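Questions we often get about home robots

Can a robot do my laundry yet?
Partly. At Undar we test machines on house chores, and sorting clothes is still slow. A shirt has no fixed shape, so the arm must decide again each time where to hold it.

Is it a problem when everything has the same color?
Yes. Red on darker red is difficult, and fast movement makes it worse.
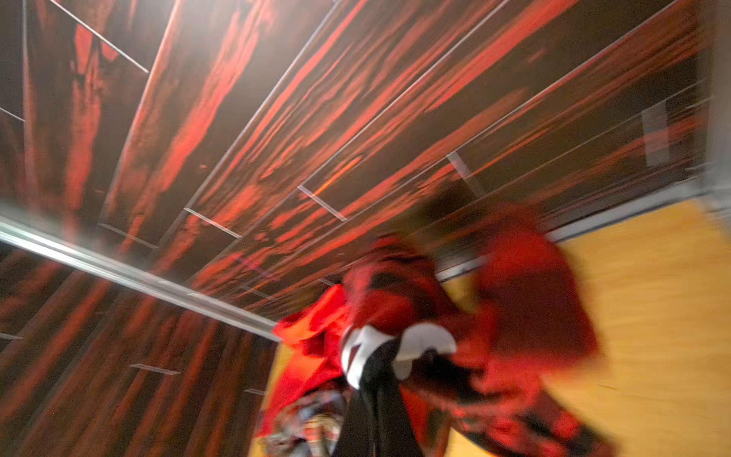
Red clothes in a pile, seen from the wrist while in motion.

What about folding?
Towels, yes. Shirts — sometimes. Our arm, Cestent, had more than 3000 tries at folding by July, and Shirin Karimi counted 2043 as good enough for a drawer.

Can it work without a person near?
Not for now. Please stay in the room.

Can I buy one?
No. For visits to our test room in Sollcombe, please write to Mikkel Egilsson.

Last changed: 1 November 2018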